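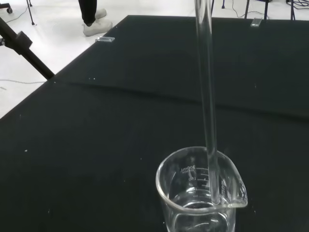 2018-04-10

Rain gauge read at first light: 11 mm. Barometer falling slowly since the previous entry. Stove lit once, damper half closed, no smoke in the room.

Worked on the well behind the Plullach house. The static level is 21 cm lower than when I last had the cover off. The pump still draws, but it takes longer to prime, and the first bucket comes up with fine sand in it. I let the sand settle overnight in a jar and poured off the top. The remainder is gray and sharp, same as the bank by the road, so I assume it enters at the lower joint of the casing and not through the screen.

Peter Mikuš came by with the long rod and the spare foot valve. He thinks the leather in the old valve has hardened. We pulled the pipe in two sections. The leather was stiff and split on one side. The replacement is a hair too wide, and I trimmed it with a knife against a coin. Refitted, thread sealed with hemp and paste. Left to stand.

Took a sample for hardness before closing up. Pulora wants 700 ml in a clean bottle, filled to the neck, with the time written on the label. Their form has changed again and now asks for casing depth, for which I have only Ouazzani's old sketch. Wrote "unknown, see attached" and attached the sketch.

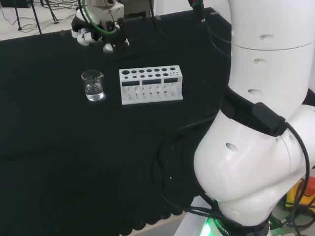
Can the well be used while the sample is out? For washing and the garden, yes; drinking water comes from the Irno tap until the result is back.

Still to do: regrease the pump handle, replace the 2 bolts on the cover, move the compost farther downhill before July. The hose by the shed leaks at the coupling. Ordered a washer.

Evening, barometer unchanged. Wind from the west. Knife needs sharpening.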